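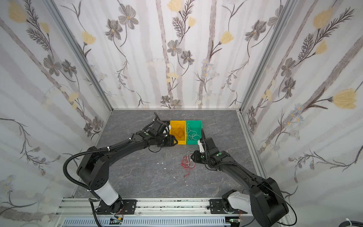
4. The Student Sorting Cell

4.1 Physical arrangement

The cell used in the Claston module is shown in Figure 3. It holds two arms on a shared aluminium rail along the near edge of the table, with walls on the remaining three sides. The working surface is a dark grey, marble-textured top. Each arm ends in a gripper driven by a single motor, and the two are treated in software as one machine with a common clock. Students refer to them as left and right as seen from the rail, and we keep that convention throughout.

The walls carry a floral paper with pale vertical stripes. Patterned backgrounds were specified in the Gelus build notes, which all student teams on the module follow, and the paper may be changed between terms. A policy trained against a plain wall tended to fail when the cell was moved to another room, and the build notes therefore ask that at least one patterned background be present during recording. The present study did not vary the wall covering, and we make no claim about its effect.

Two bins stand side by side in the back half of the table. Yellow receives coloured wire and green receives white wire. In Figure 3 the yellow bin holds orange-brown wires and the green bin white ones, with a mixed red and white clump on the table in front. The bins are not fixed down. Early in the module a team proposed gluing them to the surface, but the competition rules at Gusville allow the judges to shift either bin before a run, and a fixed bin would have hidden this source of error from the students until the day of the event.

4.2 Task definition

A run begins with wire on the table and both arms in a rest pose. It ends when all wire longer than a finger's width is in a bin, or when the time limit is reached. Offcuts shorter than this are ignored in scoring. The team may choose any order of work and may use one arm or both.

Single-colour bundles are the simpler case. One arm grasps the bundle near its centre, lifts it clear and releases it over the correct bin. Most student groups had a working policy for this by the fourth week. Mixed clumps are harder, as the strands must first be parted. The method taught in the module is to hold the clump with the gripper nearer to it, draw one strand out with the other, and repeat until the colours are separate. Groups were free to depart from this. One group dragged the clump across the table under light pressure to loosen it before grasping, a method that worked with stiff wire and did little for the softer kind.

We score three outcomes for each strand: correct bin, wrong bin, and left on the table. A strand that hangs over the rim of a bin is counted as binned if its greater part lies inside. This rule caused more argument among the students than any other, and the scoring sheet was revised twice. The version used for all results in Section 5 is the second revision.

4.3 Demonstration recording

Demonstrations were recorded by the students themselves through the Dizon interface, which maps a pair of hand-held leader arms on to the arms in the cell. Joint positions, gripper opening and images from the fixed camera were stored together. No force measurement was available. Operators were told to work at a steady pace and to stop and discard the recording if they lost track of which arm was holding a strand.

In all, 2,252 recordings were made over the module. After review, 1,270 were kept for training. The commonest grounds for removal were a strand out of view at the start of the run, a bin moved by contact with an arm, and an operator pause long enough to teach the policy to wait. A typical retained recording lasts about 40 seconds.

Review was carried out in pairs, with no student reviewing his or her own work. Agreement between reviewers was good on the first two grounds and poor on the third. What one pair called a pause another called careful positioning, and the written guidance did not settle the matter. We later set a limit on the length of time for which both arms could remain still and applied it by script. This removed a number of recordings that human reviewers had passed, and restored a smaller number that they had rejected. The effect of this choice on the trained policies is examined in Section 5.3.

Groups differed in how they laid out the wire before recording. Two groups placed each bundle by hand in a planned position, and one dropped it from above and accepted whatever shape resulted. The dropped layouts gave a wider spread of starting states and took less time to prepare. They also produced more clumps that the operator could not part at all. For later work we would advise dropping the wire and setting a rule in advance for when to give up.

4.4 Training and trial procedure

All groups trained the same network on the same machine, using the settings supplied with the module. The only choices left to them were which recordings to include, how the image was cropped, and how many steps the policy should commit to before looking again. We restricted the choices on purpose. In a previous year, with open settings, most student effort went into network changes that made no measurable difference, and little went into the quality of the demonstrations.

Each final policy was given 200 trials in the cell, split evenly between single-colour bundles and mixed clumps. The wire was taken from a common stock kept for the purpose and was not used in recording. Before each trial the operator checked that both grippers closed fully and that the cables along the arms had slack through the whole reach. Cable slack was the most frequent mechanical fault in the module. When a loop was too tight the wrist could not turn through its full range, and the policy would then stall short of the grasp with no error reported. A loop that was too loose could itself be caught by the other arm.

Trials were stopped by hand if the arms touched each other. Contact was scored as a failed run whatever the state of the wire. The reach of the two arms overlaps over the centre of the table, and this is the region where a clump has to be held and parted, so contact cannot be ruled out by keeping each arm to its own half. Groups that had tried such a split in software found that mixed clumps became unsolvable unless they happened to lie near the middle line, and all but one had abandoned it by February. The remaining group kept the split for single-colour bundles and lifted it for mixed clumps, using a small colour check on the first camera image to choose between the two modes.

4.5 Limits of the arrangement

The cell was built for teaching, and several of its features make comparison with other work difficult. Lighting was whatever the room provided. The camera was fixed in place but was knocked at least once during the module, and recordings from before and after were used together. Gripper fingers were replaced when worn, with no record of which recordings were made with which set. We also note that colour alone decides the correct bin, and a policy could do well on the single-colour trials with a very weak grasp of shape. The mixed clumps are a partial guard against this, and results for the two kinds of trial are reported separately in the next section.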